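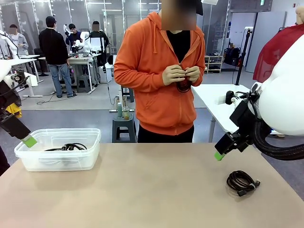 Stirkness 장비팀
제품 담당 에디터

읽는 시간 2분

Rustad 포수 미트 324

야구 장비 가운데 포수 미트만큼 욕을 많이 먹는 물건도 드뭅니다. 공이 빠지면 미트 탓이고, 잘 잡으면 포수의 손이 좋은 겁니다. 324는 그런 억울한 처지를 감안해 만든 사회인·동호인용 미트입니다. 프로 선수가 쓴다는 말은 못 합니다. 쓴다는 연락을 받은 적이 없습니다.

가죽은 스티어하이드, 안감은 손등 쪽만 조금 부드러운 것을 썼습니다. 포켓은 얕지도 깊지도 않은데, 개발 회의에서는 '중간보다 약간 깊다'와 '그냥 깊다'로 의견이 갈려 끝내 합의를 못 봤습니다. 웹은 투피스 클로즈드. 낮은 변화구를 덮을 때 손목이 덜 꺾이도록 새끼손가락 쪽 패드를 지난 모델보다 얇게 줄였습니다. 대신 엄지 쪽은 두툼합니다. 파울팁에 엄지를 맞아 본 분이라면 설명이 필요 없겠지요.

길들이기
새 미트는 뻣뻣합니다. 공이 맞으면 소리는 근사한데 그대로 튀어나옵니다. 캐치볼로 최대 200구쯤 받으면 포켓이 잡힙니다. 전자레인지는 안 됩니다. 매년 4월, 시즌 개막 무렵이면 꼭 문의가 들어오는데 올해도 답은 같습니다. 오븐도 안 됩니다. 욕조도요.
오일은 콩알만큼만 바르고 마른 천으로 닦아 주세요. 많이 바르면 미트가 무거워지고, 2루 송구가 늦은 핑계가 하나 더 생깁니다.

사양
용도: 경식 / 연식 겸용
착용: 왼손 착용(우투), 오른손 착용(좌투)
색상: 탄, 블랙
끈: 생가죽, 여분 2개 동봉
보증: 봉제 불량에 한해 2년

좌투용 포수 미트를 왜 만드느냐는 질문도 받습니다. 찾는 분이 있습니다. 많지는 않습니다. 재고는 넉넉합니다.

함께 쓰는 제품
Hudeck 미트 케이스는 바닥이 단단해서 가방 밑에 깔려도 포켓이 눌리지 않습니다. Skositz 손가락 보호대는 미트 안에 끼는 얇은 타입입니다. 324에는 M까지 무난하게 들어가고, L은 손이 작은 분이 끼면 조금 빡빡합니다. 손이 작은데 왜 L을 끼는지는 저희도 묻지 않습니다.

교환과 반품
공을 한 번도 받지 않은 상태여야 합니다. 집에서 주먹으로 몇 번 두드려 본 정도는 괜찮습니다. 다들 그렇게 하시니까요. 이름을 새긴 미트는 반품이 안 되니 자수 신청 전에 철자를 한 번 더 봐 주세요. 팀 주문은 색상을 섞어도 됩니다. 자수 글자는 전부 같은 서체로 들어갑니다.

끈이 늘어나면 웹 아래쪽부터 조이세요. 위에서부터 당기면 포켓 모양이 틀어지고, 그걸 다시 풀다 보면 주말이 갑니다. 수선을 맡기실 때는 흙을 털어서 보내 주시면 고맙겠습니다. 저희 작업대에는 이미 전국 각지의 마운드 흙이 골고루 있습니다.

공유 2
댓글 2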